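3.2 Storage of shared utensils

The survey covered 302 households in Hornden and Calgate. In 86 of them, chopsticks and spoons shared one container – most often a tray or a drawer insert. 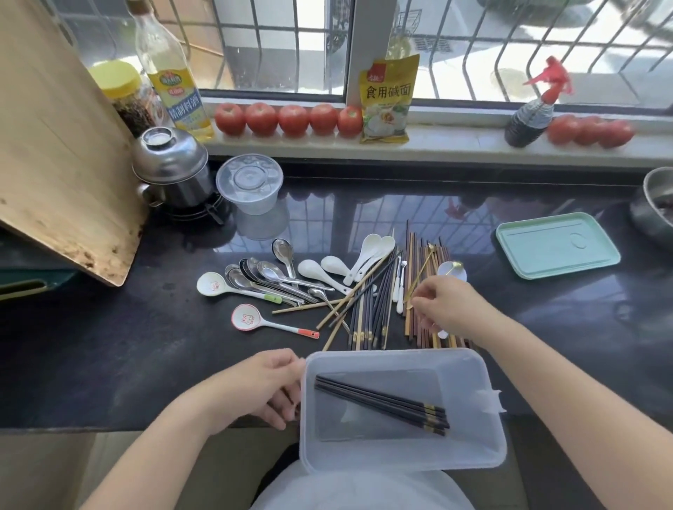
Figure 4. Sorting chopsticks into a clear plastic container.

Households in the older Hornden terraces, built before 1914, had fewer drawers and kept more items on open surfaces. Windowsills were recorded as a separate storage zone.

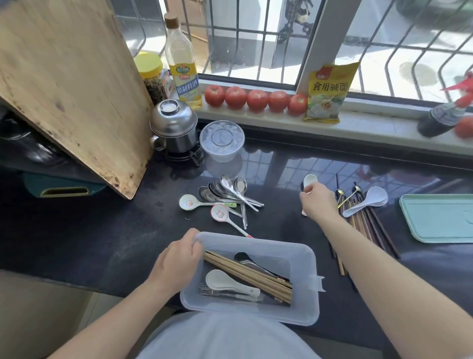 Figure 5. Windowsill with cooking wine, tomatoes and a packet of 食用碱面.

Sill storage was more common where the counter was shallow. Only seven households kept utensils there; the rest used it for food and seasonings.
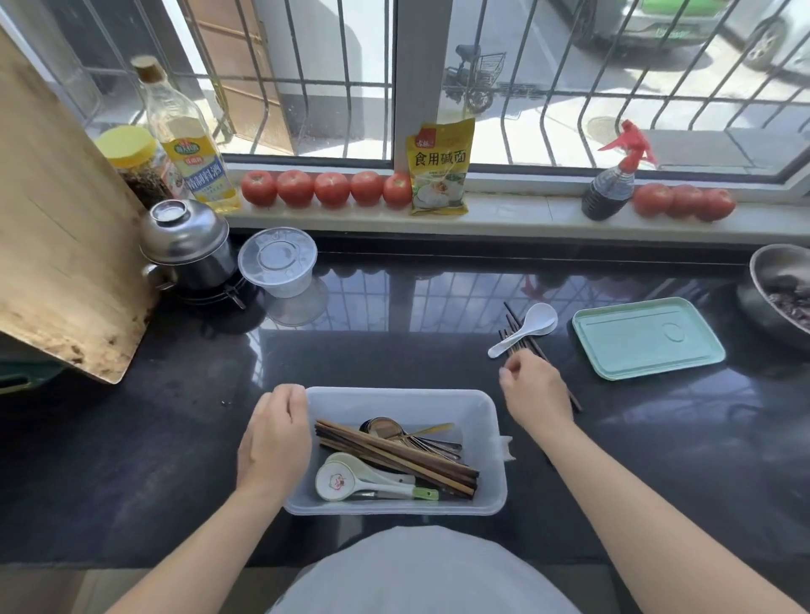 Figure 6. Tray holding chopsticks and stainless steel spoons.

Mixed trays were coded as one unit in the analysis – see Section 4.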